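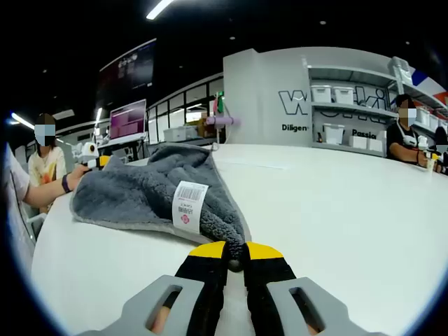
Anyone else's folding line being turned over to robots? (long, sorry)
Posted in: Shop Floor Talk

brallance_betty
22 March 2024
So I've been at Preltside going on nine years, mostly linens and throws, finishing and folding. Last month they moved a bunch of us off the regular line and sat us down at tables with the hand-held grippers. You squeeze the handle, the fingers pinch the cloth, and you fold the whole thing that way, over and over, so the robots they've ordered can learn it from us. My quota is 28 folds an hour, which sounds like nothing until you try to pick up one layer of fleece with two stubby fingers and get both layers every single time!!

I don't hate it. I get to sit, my shoulders feel better than they have in years, and the pay is the same (for now). But I go home thinking, OK, and what do I do once it knows how? Has anybody here come out the other side of this?

dockdoor3
Yes, and I'd start looking. We did the same thing with bagging at my old place. Trained it for one spring, and by the next one there were 3 people left on that line. Everybody was real friendly about it too.

Quinlan_nights
That's a pretty gloomy read, dock. I'm at Quinlan, we've had the arms on towels for over a year, and I still have a job. Different job, I'll give you that. I watch four stations, clear the jams, pull the ones it balls up in a corner and gives up on. It's a LOT of walking. My knees would love to be back at a table.

dockdoor3
How many of you were on towels before, though?

Quinlan_nights
More than now. Some went to shipping, a couple retired, a few quit because they didn't like the new hours. I never saw anybody get walked out.

dockdoor3
People quitting over the hours is how they do it without walking anybody out.

Gráinne Ó Riain
Betty, I run training at Retolari and I've been on the other side of this, so take it for what it's worth. Ask them in writing what the plan is for your group, and ask before April if your reviews are in spring like ours. I had to go to bat for my folks to get a skilled rate for the gripper work and we got it, but only because three of the best folders said they'd go back to the line otherwise. A slow, careful person with good hands is worth a lot to them right now. That won't last forever.

brallance_betty
Ooh, a skilled rate, I never thought of that. We got a pizza lunch.

hemline_hal
lol the pizza lunch

Does it bug anyone else how they want the mistakes too? I did two weeks of it and the lead told me not to smooth things out with my hand first, just start from the cloth all in a heap. Twenty years of being told to do it neat and now I'm supposed to start from a mess. I kept smoothing it anyway.

brallance_betty
YES. Mine are tossed on the table any old way and my hand just wants to go fix it. And don't get me started on the care labels, the fingers grab the label instead of the corner and you have to let go and start over. I did 591 folds in my first week and I bet a good chunk of those were me fighting a label.

Quinlan_nights
Ours still does that with labels. So you've got some job security there.

dockdoor3
Until somebody decides to sew the label on after.

Gráinne Ó Riain
They could do that, but it's another step with a person in it. Betty, do let us know what they say, and keep a copy of whatever you send.

brallance_betty
Will do. Writing it up tonight, going to ask about the rate and about getting trained on running the stations like Quinlan does. Hal, did you go back to the line or did they move you?

hemline_hal
Went back, I asked to. Too much sitting for me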